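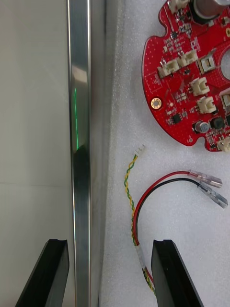
2 min read

Replacing a coach windscreen used to take the vehicle off the road for most of a working day. At the Gesham depot of Lerarton, which runs 46 coaches on private hire and school contracts, the workshop has spent the past year trying to shorten that.

A coach screen is large, heavy and bonded to the body with a polyurethane adhesive. The bond carries part of the load when the body flexes, so the condition of the flange beneath it matters as much as the glass. Any rust left under the old bead will spread, and the first sign is usually water on the dashboard.

Lerarton's fitters now cut the old bead with a wire, leaving a thin layer of sound adhesive on the flange. Bare metal is primed and left for the full time stated on the tin. The new bead is laid in one pass with a powered gun, and the glass is set on two lifting frames supplied by Imhof.

Curing is the slowest stage. Safe drive-away time depends on temperature and humidity, and in February the workshop could wait until the next morning before releasing a vehicle. The depot has since partitioned one bay and heated it. Coaches are brought in the evening before, so that the body is at bay temperature when the primer goes on.

Stock was the other problem. The fleet includes 11 body types, several of them out of production, and a screen for an older model might have to be ordered from abroad. The company now keeps one screen for each type, stored upright on padded racks. Records are held in Simby, the maintenance software it already used for brake and tyre inspections.

Small chips are handled differently. Drivers report them on the daily walk-round check, and resin is injected before the damage can run. A chip in the driver's direct line of sight is still referred to the workshop manager, who decides between repair and replacement.

The heated bay cost more to run last winter than had been budgeted. A second bay has been priced but not approved, and the company wants another full winter of figures first. The side glass, also bonded on the newer coaches, will stay with an outside contractor until then.

9/25/21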